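Numum steel tableware, shallow plate and mixing bowl: my review after one summer

I bought the Numum set in spring, when we moved to the apartment in Clurkovport and I wanted to stop using the old ceramic dishes. I had broken too many of them. The set I took is the small one, with the shallow plates and one deep mixing bowl. It was not the cheapest in the shop, and I thought about it for two weeks before I paid. Now it is September and I think I have used everything enough to say something useful.

First the plate. It is round, with a low rim that goes up only a little. For dry food it is very good: bread, cut fruit, cookies, a sandwich. For anything with sauce you must walk carefully from the stove to the table. My sister-in-law, Natália Serrano, carried a tomato salad on it to the balcony and arrived with less juice than she had at the start. I would like a rim one finger higher. But the low rim also makes it easy to wash, and the plates stack close together and take very little space in the cupboard.

The metal is polished, and this you should know before buying. On the first day it looks like a mirror. After a month it has fine lines, mostly from forks, and they do not go away. I tried a paste from Zavmont that is sold for steel, and it made the surface brighter but the lines stayed. I don't mind them so much now. Water spots are more annoying to me. If I leave the plate to dry by itself, I get spots every time, so I keep a cotton cloth next to the sink. 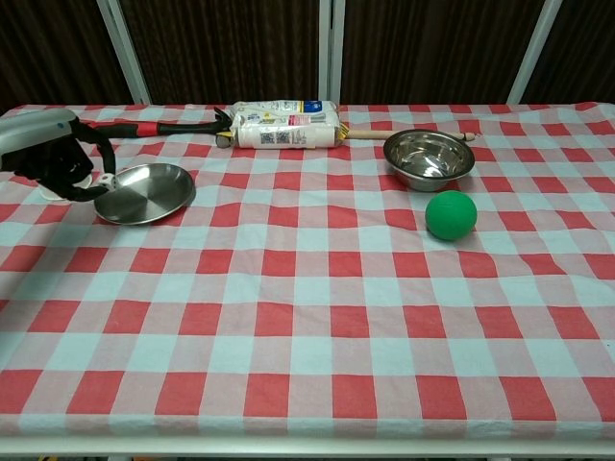

The bowl is the part I like most. It is deep, and the edge is rolled, so it does not cut into the fingers when you lift it full. I make bread dough in it with a wooden spoon and there is enough room to mix strongly without flour jumping out. I also use it for washing lettuce and for pancake batter. On a bare table it slides a little when I mix. With a tablecloth under it the sliding is much less, and the noise too – steel on a hard table is loud early in the morning, and my neighbor downstairs, Mr. Esteves, has good ears.

There are no measuring lines inside the bowl. The older one I had from Echevarría had them, and I miss them more than I expected. I now weigh everything on a scale, what is probably better for bread anyway, but slower when I only want a quick batter.

About scratches from tools: I use wooden and silicone tools in the bowl and the inside still looks nice. With an electric hand mixer the metal beaters leave gray marks. Most of these came off with baking soda and a soft sponge. I did not use steel wool and I would not recommend it.

Heat is another point. The plate is one layer of steel, so hot food makes it hot underneath very quickly, and then the food gets cold quickly also. For soup or rice I still take ceramic. The instructions say not to put the set in the microwave, and not to use it on the stove. In the dishwasher I had no rust, after roughly 30 washes, but one plate got a rainbow color near the middle. Vinegar took it off.

I wrote to the shop because one plate came with a small dent in the rim. A woman named Raquel Ramalho answered the next morning and sent a new one, and I could keep the dented one. It is now under a plant.

Good: easy to wash, stacks well, comfortable edge on the bowl, friendly service.
Less good: shows scratches and water spots, plate rim too low for sauces, no measuring lines.

I would buy the bowl again without thinking. The plates I would buy again for breakfast and for eating outside, but I would keep some ceramic ones for dinner. If the shop sells the bowl alone, as they told me they want to do, start with this one.

Benvinda Loureiro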